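Widance Setup Guide, Part 3: Teaching the Bag-Packing Chore

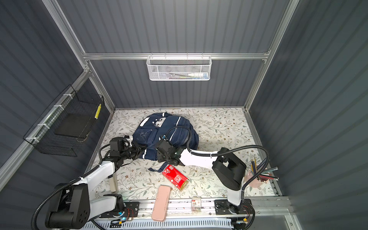 Laurier Thibodeau wrote back after the first draft of this section that a kid can load a school bag in the time it takes the arms to find the zipper, and asked why anyone would bother. Fair point! I'd still pick a slow helper over no helper, and you'll want your expectations set low before you start.

1. Put the backpack on the mat where both grippers can get to it. Mine is navy with white piping, and the arms see it fine against the leafy mat.

2. Set out the things to pack. Start with 3 or fewer – a pencil case and a box are plenty for a first go.

3. Open the Roketti panel, pick "Hold and fill," and set the speed to 300. Faster than that and my bag went for a walk.

4. Guide the arms through the chore by hand, then save it. Do this at least two more times with the bag turned a bit.

Note: soft stuff is still the hard part. Boxes go in pretty well for me, straps and floppy cases not so much, and I end up finishing the job myself more than I'd like.

Caution: keep your fingers out from between the grippers while the power is on. Hit Stop first, then fix the bag.

If a strap snags, go back to step 1. Zippers are in Part 4.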